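Trirnton Linen Set

The Trirnton Linen Set is a training kit for household robots, sold by Bollon. It consists of recordings of people putting away and setting out bedding, made in ordinary flats with a camera worn at head height, together with software for playing them back. The current release holds 86 tasks.

Most of the tasks deal with wardrobes. Soft goods are hard for robots to handle, as they change shape when gripped and hide whatever lies under them.
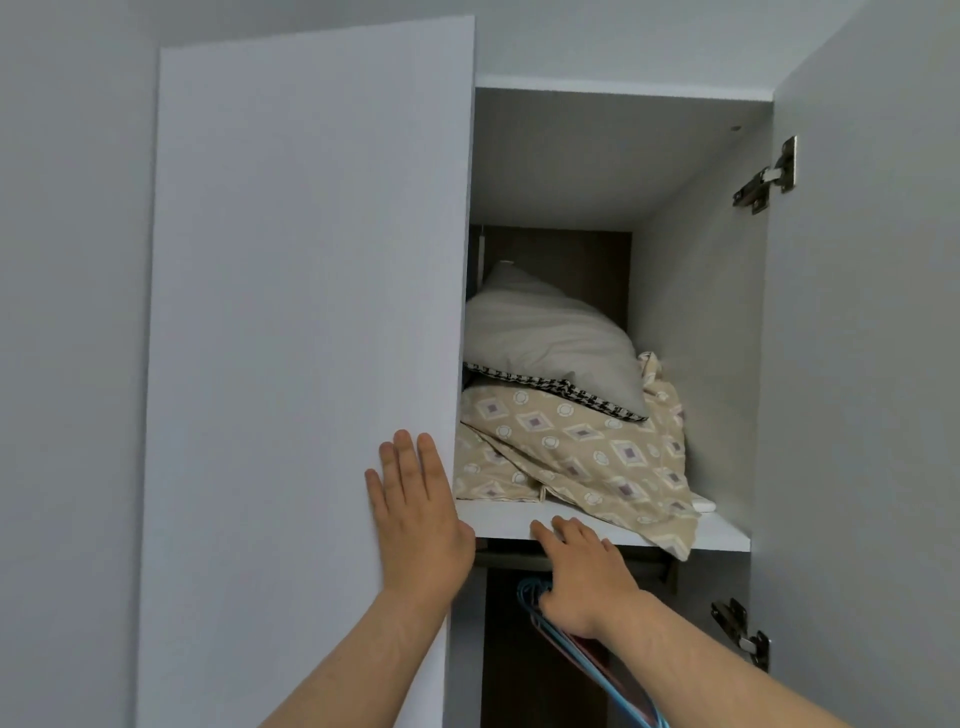 Bedding on a wardrobe shelf, with clothes hangers on the rail below.

Each recording is supplied with a written account of what each hand does. Bollon sells the set by yearly licence in two sizes, of 36 and 86 tasks.
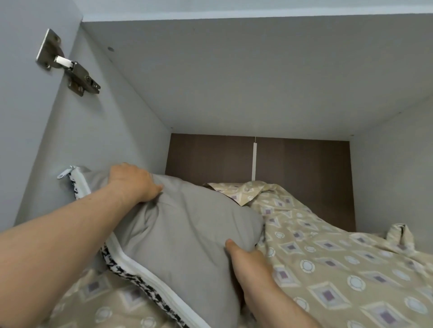 The smaller size leaves out bed making and covers storage only. Buyers may move up to the larger one during the licence year by paying the difference in price.

Bed tasks were added in the second release. They include placing and straightening pillows against a headboard.

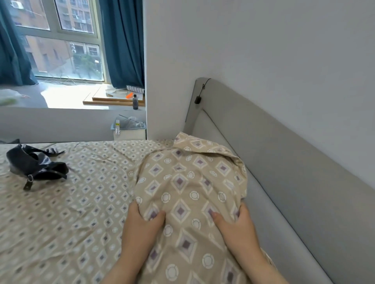

Ajayi

The playback software, Justov, runs on a desktop computer and can slow a recording to a fifth of its normal speed. Up to five users may share one licence. 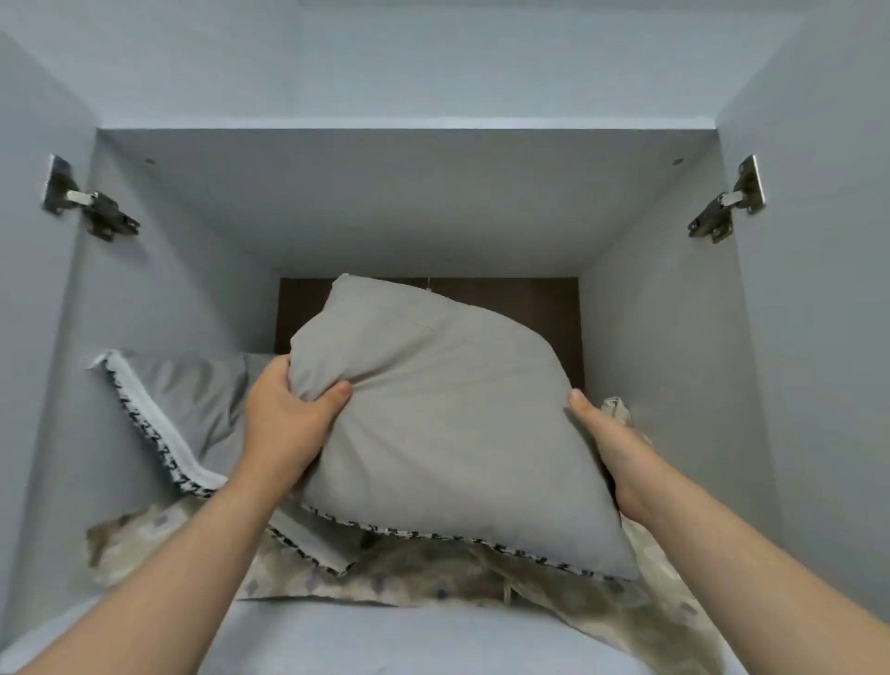
Justov also exports single stills, with a limit of 100 per task. Versions before the September update could not export from the bed tasks.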